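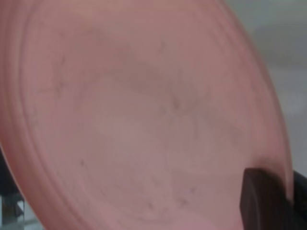

Plidanwood Household Handling Set

Data card and release notes

Maintained by Teresa Ó Flaithearta and Cillian Mac Giolla
Last revised 28 Jan 2018

Purpose

The Plidanwood set was assembled to support a plain question: which everyday kitchen and utility-room chores can at present be given to a single robot arm without a person standing by. It consists of recordings of the arm picking up, turning, moving and putting down ordinary household objects, together with a written record of each attempt. It is intended for groups that test handling methods and for those who advise care homes, canteens and similar places on what such equipment can be expected to do.

The set does not show that the chores concerned have been solved. Readers looking for a short answer are directed to the section headed Findings to date.

Contents

The release holds 1897 attempts. Each attempt is stored in its own folder, which contains the wrist camera recording, the joint positions, the opening of the gripper over time and a text file named notes. The folders are grouped by chore and not by object, so the same plate may be found under more than one heading.

The chores covered are:

Clearing a table
Loading and unloading a dish rack
Stacking plates and shallow lids
Fitting lids to boxes
Putting cutlery into a drawer tray
Folding small cloths
Wiping a flat surface

Plates and lids make up the largest group, with about 700 attempts. Many of these objects are plastic. They were chosen on purpose, as plastic tableware is common in the places the project has in view, and it behaves differently from china. It weighs little, it bends when gripped near the edge, and a raised rim gives the fingers something to close on but also something to catch.

Collection

Recording was carried out in two rooms at the Gornside site. The arm was guided by a trained operator using the Dolent hand controller. No attempt in this release was carried out by the arm alone; results for unguided runs are held in a separate report and are summarised below.

Operators worked from a written task sheet. The sheet stated the chore, the objects to be used and the condition that had to be met for the attempt to be marked complete. It did not tell the operator how to grip an object. A plate could therefore be taken by the rim, lifted from beneath or slid to the edge of the worktop first, and all of these appear in the recordings.

Objects were used until they could no longer serve. Scratched and marked items were kept in use, and users should not filter them out if they wish their results to carry over to a working kitchen.

The camera at the wrist

The wrist camera moves with the gripper. When a large flat object is held, it may fill nearly the whole view, and detail on its surface may be soft. The rest of the room may then be hard to make out. Methods that depend on seeing the place where the object is to be set down will need to remember it from earlier in the recording, or to make use of the joint positions. Users have asked whether such passages can be removed. They have been left in, and there is no plan to change this.

Labels

Every attempt carries one of the following marks in its notes file.

Complete: the condition on the task sheet was met.
Complete with correction: the condition was met after the object was put down or regripped.
Incomplete: the condition was not met, or the operator stopped.
Void: a fault in the equipment prevented a fair attempt.

Labels were given by the operator and checked by a second person. Where the two disagreed, both marks are kept and the later one is treated as final. Void attempts are included in the folders but should be left out of any success rate.

Findings to date

Under guidance, the arm is able to carry out most of the listed chores, though slowly. Clearing a table and unloading a rack are dependable enough to be shown to visitors. Stacking is less so. A thin plate held on one side tends to droop or swing, and an operator who is used to correcting for this will do so without noticing. Methods trained on the recordings do not always pick up the habit.

In the unguided trials held at Gornside in October, the Fahy controller was given the plate and lid chores only. It could usually reach and grip the rim. Most failures came later, at the point of release, when the plate was let go while still tilted. The authors regard release as the main obstacle in this group of chores and would welcome work on it.

Cloth folding remains beyond any method the project has tried. Cutlery is somewhere in between.

On this evidence the project does not advise any kitchen to plan its staffing around such equipment.

Known problems

In 11 folders the gripper opening was not recorded. They are listed in the file named missing.
Some early notes use "dish" for any plate, bowl or lid. These have not been rewritten.
The clocks for the camera and the joints may drift apart in long recordings. A script for bringing them back into line is supplied in the tools folder.

Terms of use

The set may be used for research and teaching. It may not be used to support a claim that a product is safe for use near people. Published work should name the Plidanwood Household Handling Set and state which release was used.

Corrections should be sent to Cillian Mac Giolla, with the folder name and a short account of the fault. Requests for the unguided trial report should be addressed to Teresa Ó Flaithearta.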